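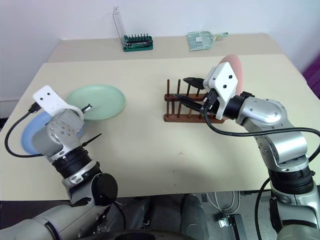 Fig. 3. Plates laid out to the left of the rack, ready for loading.

Section 3: Setting Up and Loading Your Peg Rack

Now for the fun part! Once your Cevero rack is out of its box, you can have it loaded with plates in no time, and a good layout makes the job a real pleasure.

Before you start

Pick a flat, steady table with room on at least one side of the rack. If you have a second table to push up against the first, do it! Small things that belong elsewhere (tool organizers, bags of spare parts) can go over there, and you keep the near table for plates.

Placing the rack

1. Set the rack on the table with the pegs pointing up and both rails flat on the surface.
2. Press down lightly on each end. If it rocks, turn the rack around or try another spot.
3. Leave a clear area beside it big enough for two plates. We like the left side, but go with whichever hand you reach with.

Loading plates

4. Lay your plates flat in the clear area. They can overlap a little.
5. Start with the plate on top. Hold it by the rim and lift it straight up, so it doesn't scrape the one underneath.
6. Turn it on edge and lower it between two pegs until it sits on both rails.
7. Let go slowly. A plate that leans gently on a peg is doing fine.
8. Load the next plate, skipping a gap if you have the space. Air moves better that way, and mixed colors look great lined up!

CAUTION: Do not push a plate in if the gap feels tight. The pegs are thin and can snap under sideways pressure.

CAUTION: Never lift the rack with plates in it. Unload first, then move it.

NOTE: Plates over 10 inches across may tip in the end gaps. Keep these toward the middle.

NOTE: If you are drying freshly washed plates, put a tray or towel under the rails. Wipe the wood down afterward and let it air out before storing.

Plistton bowls and other deep dishes need the wider pegs covered in Section 4.

Text revised July 2023 by Zawadi Mussa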